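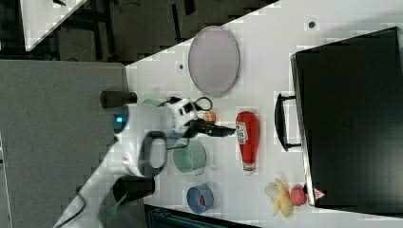 Table setup with plate, pot, bowl and ketchup bottle, Bekeo test kitchen, Gurkside.

Call for participants: table clearing and tableware sorting study

Bekeo is recruiting adults for a study of how people clear and sort a kitchen table after a light meal. Sessions take place at the Bekeo test kitchen in Gurkside through the end of May. Recruitment stays open until 100 places are filled.

Purpose

The study records the order in which people pick up common table items, where they put them down, and how they handle items that do not stack. Results will be used to revise the layout of the Soler shelf and drawer system. No product is sold or promoted during the session.

What participants do

Each session consists of 5 rounds. At the start of a round, the participant stands at a white table on which tableware, food containers and small food items have been set out. The set includes oval plates, round bowls, small pots with handles and squeeze bottles. Bottles may be upright or on their side. Some bowls have items in them and some do not.

The participant is asked to clear the table completely and place everything in the storage area to the left, in whatever way seems sensible. There is no required order and no time limit. The layout is changed between rounds. In the last round, the participant puts the items back on the table as if setting it for one person.

After the final round there is a short written questionnaire on storage habits at home. The full visit takes nearly 3 hours, including breaks between rounds.

Who can take part

Applicants must be 18 or older and must clear or set a table at home at least several times a week. They must be able to stand for up to 20 minutes at a time and lift a filled pot with one hand. Both left-handed and right-handed people are needed; left-handed applicants are currently underrepresented. Professional kitchen or catering experience is not required and should be stated on the form if present.

People who have taken part in an earlier Soler storage study are not eligible. Employees of Bekeo and members of their households are also excluded.

Data

Hand movements and item positions are logged for each round. Questionnaire answers are stored under a participant number. Names and contact details are kept separately and deleted after payment has been made. Participants may stop at any point and may ask for their records to be removed before the analysis begins.

Payment and travel

Payment is by bank transfer after the visit. Participants who stop early are paid for the rounds completed. A shuttle runs from Nitbridge station to the test kitchen before the morning session, which starts at 9:30 a.m. Parking is available behind the building.

How to apply

Complete the sign-up form on the Bekeo study page and enter reference 600 in the subject field. State your preferred session (morning or afternoon), your dominant hand, and any food allergies. Applicants who are selected receive a confirmation with directions and a consent form, to be signed and brought to the session.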